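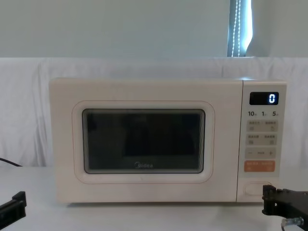 My mother-in-law's dishwasher lasted 20 years and was killed by a part the size of a coat button. The repairer, a patient man named Euan Gourlay, drove out to Pustness on a Wednesday, took the door off, and told her the part had not been made since the model was dropped. He offered to look for a second-hand one. She bought a new machine by the weekend. I have been thinking since then about how we decide that a household thing is finished, and I think we let the manufacturer decide for us far too often. The microwave is the clearest case. A plain cream Midea with a small black display and a row of printed numbers under it does a job most of us worked out decades ago, and there is nothing in heating soup that calls for a new model. Yet people put them out on the nature strip every hard rubbish week, and in most cases I would bet on a fuse or a door switch.

I should say where I stand. I don't fix things for a living and I am not especially good with my hands. I once put a washing machine hose back on the wrong way and flooded a laundry. My argument is about the law and about price, and you don't need to own a multimeter to follow it.

The first problem is parts. When you buy a car you assume that somebody, somewhere, will sell you a brake pad for it in ten years' time. With a kettle or a heater you have no such assurance. I rang Cedine, who made the dishwasher, and asked how long they keep spares after a model is discontinued. The woman on the phone was polite and did not know. She rang me back, which I hadn't expected, and said it depended on the part. I asked which parts. She said it depended on the model. The button-sized piece in question had been kept for 2 years.

The second problem is what repair costs when it can be done. Gourlay charges $93 to come to the door, and I don't think that is unreasonable. He has a van, insurance and a long drive between jobs. But a call-out fee like that is more than many small appliances cost new, so nobody rings him about a toaster. He told me he used to do a fair bit of bench work in town, where people carried the thing in and paid much less, and that he gave the shop up when the lease doubled. The building is now a Tosh outlet selling phone covers.

People in the trade will say that customers want new things, and that is partly true. My neighbour Struan Matheson used to sell whitegoods and he put it to me over the fence: in his experience most buyers came in with a working fridge at home. They wanted a different colour, or an ice maker. I don't doubt him. But he also said the ones who came in with a broken fridge almost never asked whether it could be mended, and he was paid a commission that gave him no cause to raise it.

There is a fair objection about energy. An old fridge can use a lot more power than a new one, and keeping it alive out of principle may be poor value for the household and for everyone else. I accept that for fridges, and for clothes dryers too. I don't accept it for things that run a few minutes a day. The power a small appliance saves over its life has to be set against the metal and the shipping, and nobody prints that figure on the sticker.

What I would like is fairly modest. Makers should have to state on the box how long parts will be available, in years, in print as large as the brand name. I would settle for a minimum of 8 years on anything that plugs into a wall. Biltura already does something like this with its pumps, mostly because farmers won't buy a pump without it - which shows that a company can manage it when the customer insists.

I would also like councils to put a bench and a paid repairer at the tip, before the weighbridge and not after it. Ours has a tip shop, and it's a good one, but it won't sell anything electrical unless it has been tested and tagged, and it has no one to do the testing. So the cords get cut off and the rest goes in the skip.

My mother-in-law's new dishwasher is quieter than the old one and she is happy with it. It came with a one-year warranty. She asked the salesman about parts, at my urging, and he tried to sell her an extended plan.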